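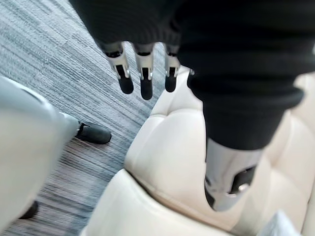
Bình Lục's first comment on our draft rules was that they said a great deal about the robot and almost nothing about the furniture, and that a rule set for working around a sofa ought to start with the sofa. We took this to heart, and the section was rewritten from the seat up. Kha Đào read the same draft and asked for fewer rules and firmer ones. We have tried to honour both requests, although they pull against each other a little.

4. Practice rules for work beside soft furnishings

4.1 Why soft surfaces need their own rules

Most of the good practice we inherited was written for hard, flat work surfaces. A bench tells you when you have touched it. The force signal jumps, the arm stops, and the log shows a clean edge at the moment of contact. Upholstery is a much more interesting neighbour! It gives way slowly, it rises between seams, and the height of a cushion at one point says little about its height a hand's width along. Figure 1 gives a good idea of the surface we have in mind: a tufted leather seat with deep padded panels and sewn creases, and three fingers of a sleeved hand over its left edge, with carpet on the other side.

That edge is where our rules earn their keep. A hand working there has two possible surfaces under it at very different heights, and a planner that treats the lower one as "the floor" and the upper one as "the object" can swap between them in a single step. We began the Cumby rule set with this case and worked outward to the easier ones.

4.2 The approach rule

Rule A. A hand shall not descend toward a padded surface unless the height used by the planner was measured at that spot during the current task.

The wording "at that spot" was added after a long and very enjoyable argument with the Veltudard group, whose own guide allows one height for each piece of furniture. For a mattress or a flat bench cushion, one height may well be enough. For a tufted seat we don't think it is, and the rule as written asks for a fresh reading whenever the hand crosses a seam. This costs time. In our trials the extra readings were the largest single source of delay, and we still recommend them without hesitation.

4.3 Sleeves and cuffs

Rule B. Any fabric covering worn on a forearm shall be treated as part of the arm when clearances are worked out.

A knit sleeve is a fine thing to put on a robot that works near people and polished surfaces. It softens a brush against a table leg and covers pinch points around the forearm. It also moves. A cuff can bunch or roll, as the one on the right of Figure 1 has, and its outline then no longer matches the one in the arm model. We ask operators to check the position of both cuffs before each run and to note it on the run sheet in plain words ("rolled", "bunched", "over the wrist"). A tick box was tried first and told us very little.

The hem needs the same care on the hand side. Where fabric hangs close to the base of the fingers, it can come between a finger and the thing being grasped. Rule B therefore includes the hem in the hand's swept volume, even though this makes the hand look bulkier to the planner than many teams would like.

4.4 Two arms, one seat

Rule C. Where both arms are over the same piece of furniture, one shall be named the lead arm and the other shall hold or move only at reduced speed.

We are especially fond of this one, and it came out of practice before anybody thought of writing it down. Operators at the Kowalczyk site were already calling out a lead arm when they worked across a wide seat, and their runs were easy to review because each log had one clear story to follow. Naming the lead arm in the software was a small change. It also gave reviewers a shared vocabulary, and disagreements about fault labels dropped away in the weeks that followed.

4.5 Feet on carpet

Rule D. When two machines share a floor, each shall keep a marked standing zone, and no arm shall reach over another machine's feet.

Legged machines shift their weight, sometimes with very little warning, and the space between a foot and the base of a chair can close fast. A strip of bare carpet is the cheapest safety device we know. We mark standing zones with low-tack tape on plain floors. On striped or patterned carpet the tape is harder to pick out from above, so we use a solid colour that does not appear in the weave, and lay it across the stripes where we can.

4.6 Trial of the rules

The four rules were tried at 2 sites over 18 working sessions, giving 1,321 logged approaches to padded surfaces. Reviewers used the Rorine checklist, which records whether each rule was met, missed or could not be judged from the log. Rule A was the most often missed, nearly always through an old height reading being carried over from an earlier task. Rule C was missed in only 6 approaches, and in every one of those the lead arm had been named aloud but not entered.

"Could not be judged" turned out to be the most useful column on the sheet. It was ticked most often for Rule B, where fast motion left the wrist view too blurred to show where the cuff sat. We now ask for a short pause above the surface before the final descent, long enough for one sharp view from the wrist. Operators took to the pause quickly, and several had been doing something like it already – a small rest at the top of the move, just to look. The pause was added to the rule set in November 2021 as a note under Rule A, and it will become a rule of its own once the second site has finished its review.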